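Regras de bancada para trabalhar com braço robótico pequeno

Publicado em 2 Aug 2018

Quando montei a minha primeira célula, achei que norma de segurança era coisa de fábrica, com grade amarela e cortina de luz. Aí deixei um braço descer com tudo em cima da mesa e passei a tarde desempenando um dedo de garra (bem feito pra mim!). Desde então sigo uma rotina fixa e vou contar como ela funciona, na ordem em que eu faço.

Um aviso antes: isso aqui é boa prática de bancada e não substitui a avaliação de risco. Se o seu robô vai dividir espaço com gente, leia a ISO 10218 e a ISO/TS 15066 com calma, de preferência antes de comprar o equipamento.

1. Prenda a base direito
Parafuso em todos os furos do flange, nada de grampo "só pra testar". Confiro o aperto toda vez que mudo o braço de lugar. Na oficina da Clonddale, onde eu dou uma mão de vez em quando, isso virou item de checklist e ninguém liga o controlador sem assinar.

2. Cuide dos cabos
O cabo precisa de folga pra acompanhar o giro, mas não pode passar pela zona onde a garra trabalha. Eu movo o braço na mão até os limites, com tudo desligado, e fico olhando onde ele puxa.

3. Botão de emergência ao alcance
O meu fica a 60 cm da borda, do lado da mão esquerda, porque a direita está sempre no mouse. Teste o botão no começo de cada sessão, com o braço em movimento lento. Teste mesmo!

4. Limite velocidade e força
Programa novo roda devagar, sempre. No arquivo de configuração que eu uso, o Zumis, deixo um perfil chamado "novato" e só saio dele depois de 11 ciclos seguidos sem erro. É um número meu, escolha o seu e anote em algum lugar.

5. Marque a mesa
Fita preta em mesa branca resolve quase tudo: um quadrado pra área de montagem, umas tiras de referência, e pronto. Se a fita começou a descolar, troque antes de rodar, que a ponta solta gruda na peça e aí é aquela alegria.

6. Teste com peça leve
Antes de encostar na peça de verdade, eu empilho cubos coloridos dentro do quadrado: vermelho embaixo, amarelo no meio, verde em cima. Repare se um cubo ficou girado em relação ao de baixo, e anote o quanto. Uma torre meio inclinada já me diz que vale rever a calibração antes de seguir.
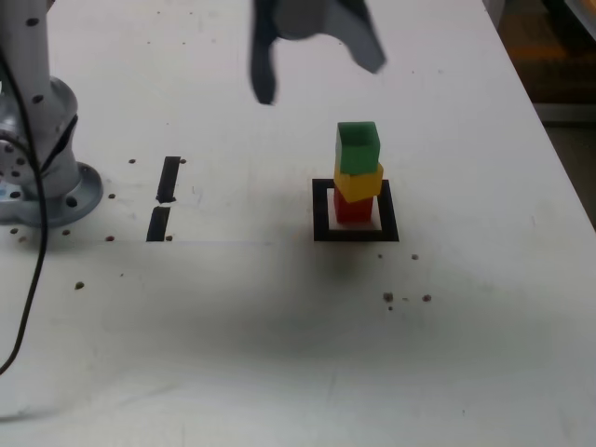 7. Registre tudo
Data, versão do programa, perfil de velocidade e o que deu errado. Eu uso um caderno de capa dura mesmo, e a última entrada é a de número 628. Quando troco a garra, abro uma página nova e repito os passos desde o primeiro, inclusive o aperto dos parafusos.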